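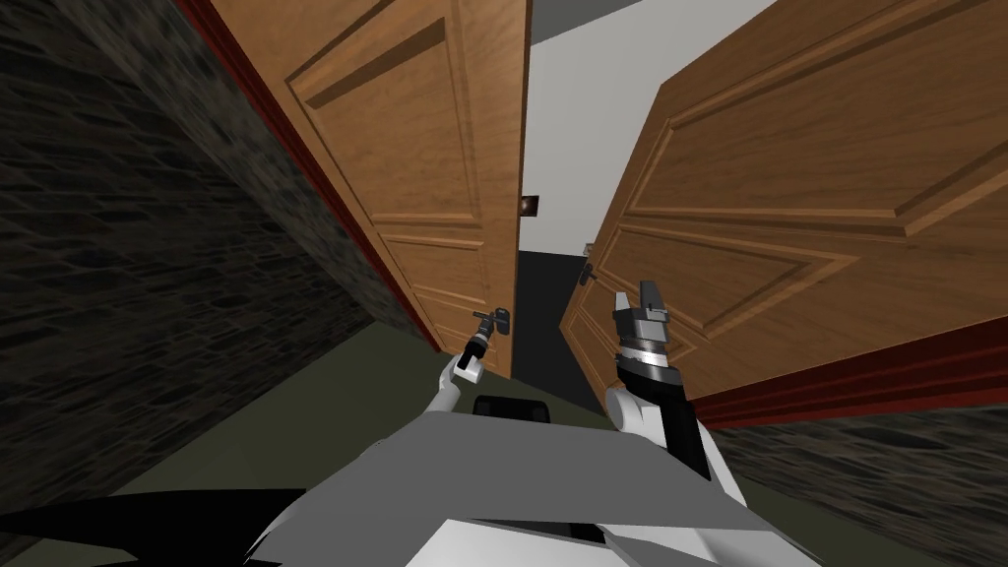 Driltska library to lock its old front doors for a trial of "smart entry"

Wednesday, December 3, 2025

The town of Driltska will stop using the front entrance of its public library after the holidays and send visitors through a side door with a card reader instead. The town calls the change a trial. It has not said how long the trial will last, what would count as success, or who will decide.

The library was built in 1908, and people have come in from Song Street through double wooden doors for as long as anyone now living can remember. Under the plan, those doors will stay shut except in an emergency. Visitors will walk around to the parking lot side and tap a library card or a phone to get in.

A two-page notice put out by the town gives the reasons as "comfort, savings and a modern welcome." The comfort part is fair enough. The front hall is cold in January, and the desk nearest the entrance has had a space heater under it for years. The savings part is harder to follow. The notice says heating bills will fall but gives no figure for what the library pays now. When this site asked for the last three winters of bills, the town said they were kept together with those of the town hall and could not easily be split.

That raises an obvious question. If the library's share of the heating bill can't be split out, how will anyone know in spring whether it went down?

The card system comes from Rundex, a company that sells entry systems to offices and apartment buildings. The town says the first year will cost it $800, for a reader, setup and support. The price for the second year is not in the notice. A town spokesperson said by email that it would be "in line with similar services," and did not reply when asked which services those were.

The spokesperson did answer a question about privacy. The system will keep a record of each card used and the time of entry, and the records will be "stored safely." The notice doesn't say where, or for how long, or whether the police could ask to see them. Until now the library has not kept a list of who walks in. Plenty of people who use the building never borrow a thing. They read the paper, use the restroom, get warm, or wait for the Clusska bus, which stops across the street.

Those people may not have a card. The notice says they can press a buzzer and "a staff member will assist when available." On weekday mornings the library has one person on duty, and that person also runs the story hour in the back room. A buzzer is not much use to someone standing in the sleet while a room full of four-year-olds gets through the second verse.

Supporters of the change point to access, and they have a point. The front entrance has steps and the side entrance doesn't. The old doors are heavy, and anyone who uses a walker or pushes a stroller has had a fight with them. But the side door has been there all along. It was kept locked, according to the library's own posted rules, to cut down on drafts. It could be unlocked tomorrow, with no card reader and no contract, and the front could stay open as well.

The town might also have looked at fixing the doors it has. A repair estimate from July, included in papers for a public meeting that month, put new seals, new hinges and a power opener at $2,000. The estimate was never voted on and does not come up in the new notice. Two thousand dollars is more than $800, but it would be paid once. By the third year the card system could easily be the more expensive choice, depending on a price the town won't share.

Clusska is the only nearby town to have tried something like this. Its library put in card entry at its branch by the rail station and took it out again the next year. A report posted on the Clusska town site says visits fell and that staff spent "a notable part of each shift" letting people in by hand. Asked if anyone in Driltska had read it, the spokesperson said the two towns "have different needs."

Maybe so. Driltska may find that most people have their card with them, that the heat stays in, and that the side door suits everyone better. It would be easier to believe that if the town had agreed to count visitors before the change as well as after. At present there is no plan to do either. The library will hand out comment cards at the desk, inside, to those who have made it through the door.

Residents who don't have a library card can get one free at the desk with proof of address. Cards that have not been used in the past year will have to be renewed in person before they will work with the new reader. Written comments on the trial can be dropped off at the town hall during office hours. Book returns are not affected, and the outdoor drop box will stay where it is.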